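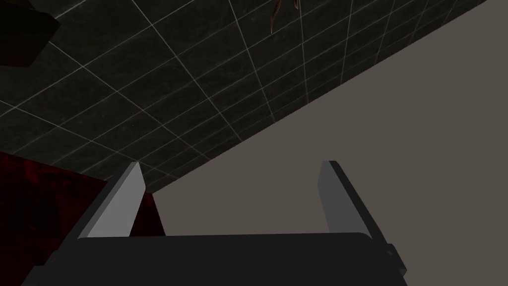 Ticket: Address labels creeping down the roll

Opened: 28th September
Opened by: Viorica Dinu, despatch, Hadness Seeds
Product: Tilto desktop label printer, with Tudose label software
Priority: Normal
Status: Closed

Problem as reported

When we print a batch of address labels the first few are fine. After that the text starts to creep towards the bottom of the label, a little more each time. By label 20 the postcode is on the gap and the next label has the tail of it along the top edge. Single labels print properly, so it doesn't show up when you do a test. We print up to 600 in a day at this time of year when the bulb orders go out, and at the moment we are doing them in small lots and opening and closing the lid in between to make it start again from the right place.

It was all right last week. The only thing that has changed is that we opened a new carton of labels. They are from Desell, the same supplier as before and the same code on the box. I have cleaned the roller with the wipes that came with the printer. No difference.

Reply from support

Thank you for the clear report. When the print creeps steadily in one direction, the printer is usually measuring each label as slightly longer or shorter than it is. Please could you do the following and tell us what happens:

Turn the printer off, take the roll out and put it back with the guides just touching the edges.
Hold the feed button while turning it on and let go when the light flashes. It will feed some blank labels while it measures them.
Print a batch of 20 from Tudose, using any address.

Could you also tell us which sensor setting is ticked, under Printer, Media, Sensor? It will be Gap, Black mark or Continuous.

Reply from Viorica

Done. It fed out some blanks and stopped with the edge in the right place. Batch of 20 printed and it still creeps, about the same as before I would say. I laid the strip out on the packing bench and the movement is even all the way down. It doesn't jump.

The sensor setting says Continuous. I don't remember what it was before.

Reply from support

That is most likely the cause. On Continuous the printer ignores the gaps and feeds by the length given in the template. If the length is out by a hair, the error adds up with every label, and you only notice it in a long run.

Please change the setting to Gap, press Apply, then close Tudose and open it again. Repeat the measuring step before printing. The old reading is kept until you do.

Reply from Viorica

Changed to Gap and measured again. Batch of 20 came out straight. I was going to close this, but when we came to do the afternoon orders it was creeping again. I looked at the setting and it had gone back to Continuous. I set it to Gap a second time and it went back again after lunch the next day.

The PC by the window always keeps the setting. It is the PC by the roller door that seems to lose it, but both of them print to the same printer, so when one is wrong they are both wrong.

Reply from support

That helps. Tudose sends the sensor setting to the printer at the start of every job, and it takes it from the template and not from the printer. If the template on the second PC was saved with Continuous, each job from that PC will put the printer back.

On the PC by the roller door, please open the address template and go to File, Template details. We need:

Label length
Gap length
Sensor
Last saved

Please don't save anything yet.

Reply from Viorica

Template details from the roller door PC:

Label length: 100 mm
Gap length: 0 mm
Sensor: Continuous
Last saved: last Friday

From the window PC:

Label length: 100 mm
Gap length: 3 mm
Sensor: Gap
Last saved: in November, so nearly a year ago

I asked in the packing room. Somebody had been making the long strip labels for the shelf ends last Friday and used the address template as a starting point. They think they pressed Save and not Save as. The shelf labels are on a continuous roll, so that would be where the setting came from. They changed the length back to 100 afterwards but left the rest.

So it had nothing to do with the new carton.

Reply from support

Agreed, the labels are fine. To put it right:

On the window PC, open the address template and choose File, Export. Save it to a memory stick or your shared folder.
On the roller door PC, rename the present template to "address old". Don't delete it until you are happy.
Choose File, Import and pick the exported copy.
Open it and check that the sensor says Gap and the gap length says 3 mm.
Run the measuring step once more, then print 20 from each PC in turn.

There is a tick box called Lock template on the same details page. With that ticked, anybody who changes the template has to save it under a new name.

Reply from Viorica

All done. Printed 20 from the window, 20 from the roller door, then 20 from the window again. All straight. I have locked the address template on both PCs and made a separate one for the shelf ends called "shelf strip continuous".

One other thing while I am here. When I change from the shelf roll back to the address roll it sometimes stops with a red light and skips a label. Pressing feed clears it. Is that the same fault?

Reply from support

No, that is normal after changing between the two sorts of roll. The printer expects the old kind and stops when it finds a gap it wasn't told about. Do the measuring step after each change of roll and it should not happen. If the red light comes on in the middle of a run, with no change of roll, please let us know.

We will leave the ticket open for 5 working days.

Reply from Viorica

We have had a full week of orders through it, including the big garlic day, and no creeping. The red light came on once, after a roll change when the measuring step was missed. I have stuck a note on the lid.

You can close this. Is it possible to have the lock ticked from the start on new templates?

Closing note

Cause: address template overwritten on one PC with continuous media settings. Template restored from the second PC and locked on both. No fault found with printer or labels.

The lock is off by default at present. Request passed to the Tudose team as a suggestion, no date given.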